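Handbuch > Arbeitsplatz Textil > Beschaffung und Aufbau > Abschnitt 3
Übersicht | Zurück | Weiter | Druckansicht

3 Budget festlegen, bevor bestellt wird

Der folgende Abschnitt richtet sich an Betriebe, die einen zweiarmigen Tischaufbau zum Legen und Falten von Handtüchern anschaffen wollen. Er setzt voraus, dass ein Angebot vorliegt. Angebote sind in diesem Bereich meist optimistisch, und zwar an immer denselben Stellen: Untergrund, Kleinteile, Einrichtzeit.

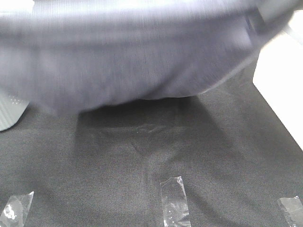
Ilten, 30. April 2021

Ein angehobenes Tuch wirft einen breiten, weichen Schatten auf den Tischbezug, und helle Flächen am Rand können überstrahlen. In keinem der drei Angebote, die uns vorlagen, kam das Wort Beleuchtung vor. Auch das Klebeband, mit dem der Bezug vorn gehalten wird, glänzt und gehört in die Planung. Ob die Bildauswertung damit zurechtkommt, sollte der Anbieter mit Ihrer Ware zeigen und nicht mit seiner.

3.1 Vorbereitung

1. Legen Sie fest, welche Ware bearbeitet werden soll. Ein Frotteetuch verhält sich anders als ein Geschirrtuch. »Textilien aller Art« ist keine Angabe, auf die man sich später berufen kann.

2. Messen Sie den Tisch aus. Rechnen Sie die Standfläche beider Arme und die Behälter an den hinteren Ecken mit ein. Was übrig bleibt, ist die nutzbare Fläche.

3. Lassen Sie Arme, Greifer, Halterungen und Verkabelung als getrennte Posten ausweisen. Bei Ivari standen die Greiferfinger zunächst unter »Zubehör, optional«. Ohne Finger greift der Arm nichts.

4. Tragen Sie den Untergrund als eigenen Posten ein. Für Stoff, Zuschnitt und Befestigung haben wir 691 Euro angesetzt. Selim Kahraman aus dem Einkauf hielt das für zu hoch, bis der zweite Bezug fällig war.

Hinweis: Ein matter, dunkler Bezug hebt helle Ware gut ab. Für dunkle Ware brauchen Sie einen zweiten, hellen. Fragen Sie nach, ob der Wechsel eine neue Einrichtung nach sich zieht und wer sie bezahlt.

3.2 Abnahme am Tisch

5. Ziehen Sie den Bezug glatt und befestigen Sie ihn. Kleinere Falten bleiben erfahrungsgemäß. Verlangen Sie, dass die Abnahme auch damit durchgeführt wird.

6. Legen Sie ein Tuch flach zwischen die Arme. Beide Greifer müssen den jeweiligen Seitenrand erreichen, ohne dass die Arme an Korb oder Kasten stoßen.

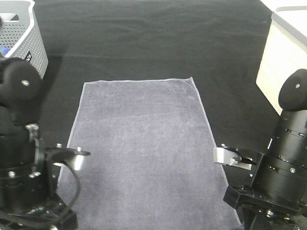
Abb. 3-2: Frotteetuch zwischen linkem und rechtem Greifer, Behälter an den hinteren Ecken

7. Prüfen Sie die Ecken. Eine umgeschlagene oder leicht hochstehende Ecke ist bei Frottee der Normalfall. Vorführungen mit gebügelter Ware sagen darüber wenig aus.

8. Führen Sie mindestens 28 Durchgänge hintereinander aus, ohne Eingriff von Hand. Jeder Eingriff wird protokolliert, auch das »kurze Zurechtzupfen«, das Vorführer gern nebenbei erledigen.

Vorsicht: Vor jedem Griff in den Arbeitsbereich beide Arme abschalten. Kabelschlaufen am Greifer dürfen weder am Tuch hängen bleiben noch unter Zug stehen.

3.3 Laufende Kosten

9. Fordern Sie eine Preisliste für Verschleißteile an. Aksoy nannte uns für einen Satz Finger samt Halteplatten 1.183 Euro, allerdings erst auf die zweite Nachfrage.

10. Planen Sie Personal für Einrichtung und Nachstellen ein. Trarley wirbt mit einem Betrieb »nahezu ohne Aufsicht«. Yanling Xu hat den Probebetrieb bei uns betreut und kam auf mehr als 3 Stunden Nachstellen pro Woche. In der Wirtschaftlichkeitsrechnung des Anbieters stand dafür null.

11. Bestellen Sie erst, wenn die Schritte 6 bis 8 mit eigener Ware bestanden sind. Nachlässe, die nur bis Monatsende gelten, wurden uns bisher jedes Mal erneut angeboten, zuletzt im November.

Hinweis: Die genannten Beträge sind Nettopreise ohne Fracht. Zur Verkabelung siehe Abschnitt 4.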